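School for Grippers

The best classroom I visited all October has one pupil, and it learns by example. Kauko Pelkonen's team at Pralen has gathered 680 so far, and I could have watched ten hours of it!

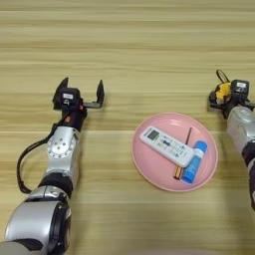
Two arms, one pink plate: a remote control, a pen and a glue stick.

Every run is recorded and saved, clumsy ones too. "I love the odd ones," Pelkonen says. Then the next run begins.

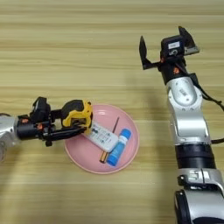
Mervyn Inskip

A remote is a lovely thing to practice on, long and stiff and easy to grab badly. Next up is a second table, in Hulme.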